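Week 4 notes: what a two-arm cell really costs

Okay, so last time we got as far as the quote from Nutero, and I asked you to mark everything that wasn't on it. Most of you caught shipping. Fewer caught the mat, the cable clips and the spare gripper fingers (I missed the fingers myself the first year, so no shame there!).

Here's how I do it now. Arms and controllers go on one line, because the department treats them as capital. Everything that gets worn, stained, chipped or lost goes on a second line, and I ask for that money every April whether or not I have a list yet. At Briltbridge we put in $400 for props and spent $159 of it in the first month, mostly on kitchen stuff. Grippers went on a third line, $300 for replacement parts, and I'd go higher if I were starting over.

Lead times! Kombo ships brackets fast and cables slowly, so order the cables first. Brurbridge will hold a price for you if you ask in writing, so ask in writing.

For next class, bring a draft budget for one kitchen-task cell, two arms, one year. One page is plenty, and messy is fine.

Props are the line people lowball, so start your draft there. Walk through one task and write down every object it touches, then decide which ones you'll buy twice. A paper cup or a couple of lemon slices will be a repeat purchase all year long, while a pot with a glass lid is a one-time buy plus maybe a spare lid. Knives and a cutting board go on the list too, and so does the tray.
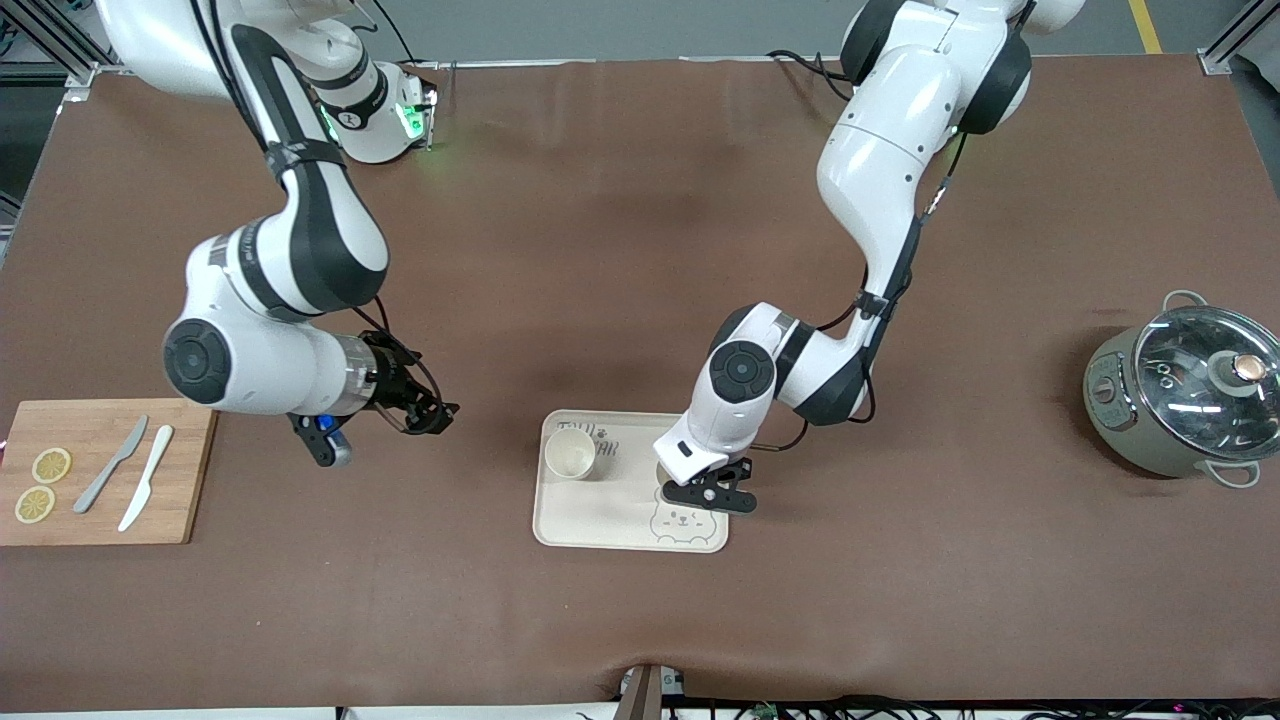
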